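Setting Up a Produce Handling Test Before You Trust a Machine With It

Putting away groceries is one of the chores most often promised for home robots, and soft fruit is where the promise gets thin. The procedure below checks whether a gripper and its control policy can move a strawberry from a counter to a bowl without help. It assumes a parallel or linked-finger gripper, a simulator that accepts textured meshes, and access to the finger force limit.

Step 1. Define the task narrowly. "Put the fruit away" cannot be scored. "Lift one strawberry, hold it for 4 seconds, place it in the bowl" can. Write down what counts as a failure before the first run: a drop, a missed grasp, or any contact above the force limit.

Step 2. Build the scene. Start with one fruit and one or two objects that have nothing to do with the task. Boonsong Hemmin, who maintains our Stostevow test scenes, leaves stationery on the work surface for this purpose. A policy that only succeeds on a bare surface is of little use in a kitchen.

Step 3. Set the force limit low and raise it in small increments. Do not begin with the value you use for cans or boxes.

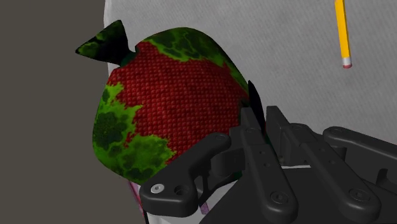

Step 4. Vary the appearance of the fruit. Policies trained on clean, uniformly colored models tend to lose the object when the color changes, and ripeness is never uniform in a real carton. Use at least 7 textures. Include one with large green patches breaking into the red, as on the simulated strawberry here, and keep the bumps on the skin so that shading changes with the viewing angle. Check also that the leaf-like tips are part of the collision mesh. One of them lies right beside a finger in this view, and a mesh that leaves it out will report a cleaner grasp than you would get on hardware.

Step 5. Run 40 trials per texture. Randomize the starting pose each time. Log the peak force and the final position of the fruit for every trial, including the failed ones.

Step 6. Repeat on hardware with real fruit. Expect the success rate to fall. The simulator does not model bruising – a trial it records as a success can still leave a strawberry you would not serve. Yolandi Swanepoel scores our hardware runs by cutting each berry open after 2 hours and looking for soft tissue under the contact points.

Reading the results: if failures cluster on one texture, the problem is perception. If they cluster on one starting pose, look at the approach path. If they are spread evenly, recheck the force limit and the finger friction value first.

On present evidence we would let a machine load firm produce with someone in the room. We would still unpack the strawberries by hand.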